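Bench corner, October 5, 2025

I've finally got the tropical paper up on all the walls round the bench, and I love it — big pale flowers, lime leaves, chocolate brown behind. Marcelino Vasconcelos wanted plain grey!
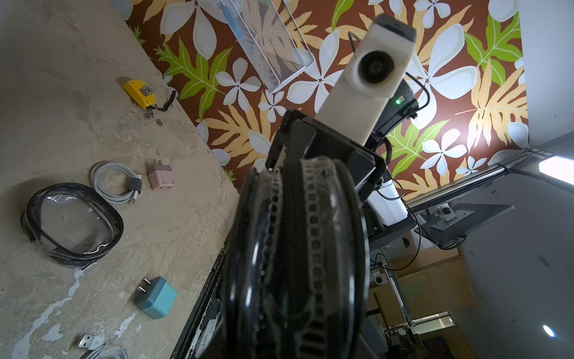

Tape measure out on the worktop.

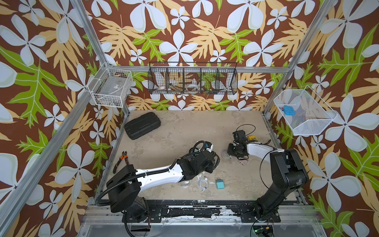
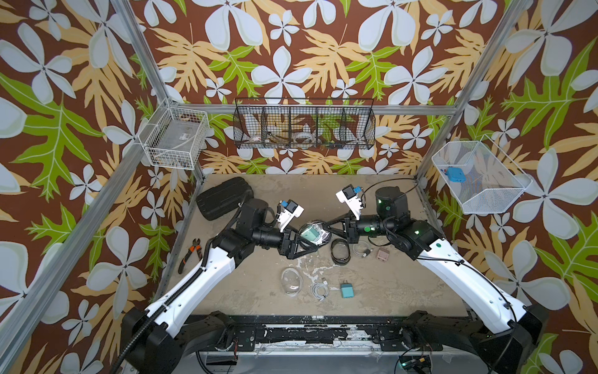

Baskets up, clear tape in the black one.

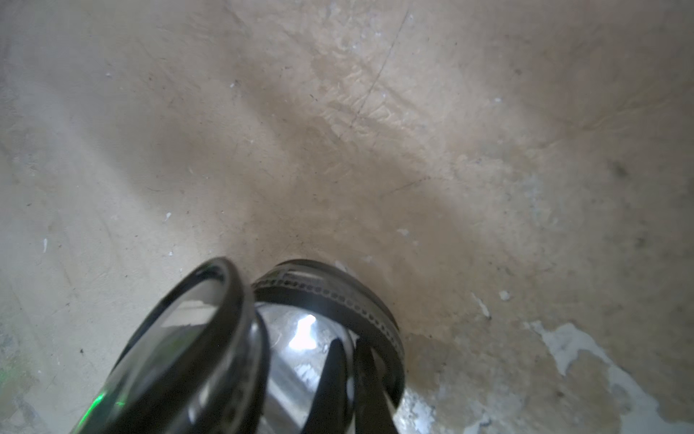 Smudges and all.

Next job is a shelf for the paint tins, and I still owe Pettigrew for two rolls of paper. Might do the hallway in January if there's enough left over.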